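Galitz Open Lab Day
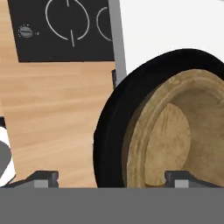 The Galitz Open Lab Day is a yearly demonstration of household robots held in Lusthorpe each April. It was started by the engineer Seon-mi Tak, and it shows visitors how a kitchen task is prepared in simulation before it is given to a real arm. The simulated kitchen has a black cooktop set in a light wooden countertop, and visitors follow the work from close to the gripper, with a large black-rimmed bowl standing between its two fingers. The program, called Stasum, is shown on a wall screen.

The first open day had 11 stations and received 900 visitors. Later the event moved to the Hollis building, where entrance is free and each group stays for one hour. The guide Isla Baxter leads the morning groups - the afternoon is kept for schools. Three of the stations allow visitors to steer the arm themselves.

Related articles
Hollis building
Stasum (software)
Robot simulation
Lusthorpe

Comments (2)
marten_k: Is the afternoon only for schools from the town?
Oda: We went with my son in the morning group, he steered the arm two times.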